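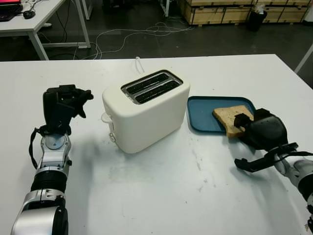 Grukasis Bakery, Breakfast and Toast Department

FOR IMMEDIATE RELEASE
2023-03-10

GRUKASIS BAKERY BRINGS BACK THE ERNURA LOAF AND OPENS A TOAST ROOM IN HUSTLOW

HUSTLOW. Grukasis Bakery is very happy to announce that the Ernura, the whole-grain toasting loaf that went off our shelves last October to the great sorrow of a good many breakfast tables, is back in the bread case as of this morning, and that it comes home to a room of its own. The new Toast Room at 201 Subramaniam Street, right next door to the bakery, will serve toast and very little else from opening time until early afternoon, Tuesday through Sunday.

Customers who have been with us for a while will remember the Ernura as a square, sliced sandwich-style loaf with seeds through the crumb and a crust that stays on the friendly side of brown. It was never our fanciest bread. It was the one people took home on the bus and ate standing up in the kitchen before work, and when the old slicing machine finally gave out and we had to rest the loaf while we sorted ourselves out, we heard about it! We had notes under the door. We had phone calls, some of them from people who had moved out of Hustlow years ago and had been getting it mailed to them by their mothers. By the time we closed the comment book at the end of the winter, it held 201 entries asking for the Ernura by name, and one asking for more rye, which we are also thinking about.

"I thought we would get a little grumbling and then everyone would settle down with the country white," said Everaldo Trindade, head baker at Grukasis. "They did not settle down. So we used the time to fix the things about it that had always bothered me, mainly the way the bottom crust went tough on the second day, and I think it is a better loaf now than the one we took away. It is the same recipe at heart. It gets a longer rest before the oven and a little more water in the dough."

The slices have been trimmed down slightly as well. The old Ernura was cut generously, and we know from years of kind but pointed remarks that it had a habit of getting wedged in a two-slot toaster. The new cut is meant for the kind of toaster most of us really have at home, and the test kitchen has spent a happy few months going through slice after slice to get it right. Grukasis baked 2893 trial loaves between October and the end of February, and the ones that came out well enough to share went to the breakfast table at the Hustlow community center, where they were eaten with great patience and plenty of comments.
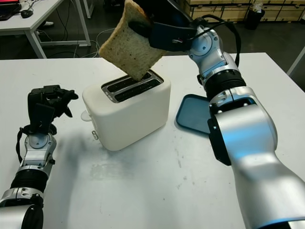 Toasting the Ernura well takes a little less heat than people expect, because the seeds catch color before the crumb does, and the Toast Room staff will be glad to talk about this for as long as anyone cares to listen. We like a lower setting and a second short turn if you want it darker. Go in at a tilt, with one bottom corner dipping into the slot first as the slice has over the left-hand opening here, then let it straighten up and settle by itself. A pale slice with a tan crust is a perfectly good slice of toast in our book, especially under butter, and if you like yours nearly black we will make it for you that way without a word. Keep a tray or a plate next to the toaster so that the crumbs have somewhere to go and the slice has somewhere to land.

The Toast Room itself is a plain, bright place with white tables and benches along the wall, and room for strollers by the door. Guests choose a bread at the counter and may either have it toasted for them or take it to the long table and toast it for themselves, which has been the favorite by far with everyone who has visited so far, children above all. (We ask that a grown-up stay close by, and that knives and forks be kept well away from the slots, please, however stuck the crust may look. Press cancel, unplug, let it cool, and call one of us over.)

Toppings are kept simple. There will be salted and unsalted butter, plum jam, honey, a soft white cheese, mashed beans with garlic, and a peanut butter that we grind at the bakery on Wednesdays. Cinnamon sugar is free of charge and always will be. Coffee and tea come in the big pot, and there is warm milk for anyone who would like it.

Arlindo Nogueira, manager of the Toast Room, has been at Grukasis since he was a delivery driver and has wanted a place like this next door for nearly as long. "People come into a bakery and they are gone again in two minutes," he said. "You never get to see them eat anything. I wanted them to sit down. Toast is a good reason to sit down, it only takes a moment to make and then you have to eat it while it is hot, so there you are, you are in a chair and you are talking to somebody."

The opening weekend begins tomorrow morning. The first 130 guests through the door on each of the two days will be given a whole Ernura loaf to take home, sliced or unsliced as they prefer, along with a card of storing and freezing tips. The short version, for those who cannot make it, is that the loaf keeps well in its paper bag for a couple of days, freezes nicely once sliced, and can go straight from the freezer to the toaster with no thawing at all. Please do not put it in the refrigerator. Everaldo feels strongly about this.

Leftover Ernura will not go to waste either. Day-old slices from the bakery and the Toast Room will be dried and bagged as crumbs and croutons, sold at the bakery counter in 200-gram bags, and the heels will be going into the bread pudding, which returns to the afternoon case next week.

The loaf contains wheat and seeds and is baked in a kitchen that also handles milk, eggs and nuts. A full ingredient list is posted at both counters, and staff will gladly read it aloud or write it down for anyone who asks. One toaster at the end of the long table is set aside for guests who bring their own gluten-free bread.

Visitors coming by car are asked to use the lot behind the bakery and leave the spaces on Subramaniam Street to our neighbors, who have put up with a great deal of hammering this winter and have been wonderful about it.

About Grukasis Bakery
Grukasis is a family-owned neighborhood bakery in Hustlow, making everyday breads, rolls and breakfast pastries. Bread is baked on the premises six days a week.

Press contact
Arlindo Nogueira, Toast Room, Grukasis Bakery, 201 Subramaniam Street, Hustlow. Members of the press are welcome to stop by during opening hours, and there will be toast.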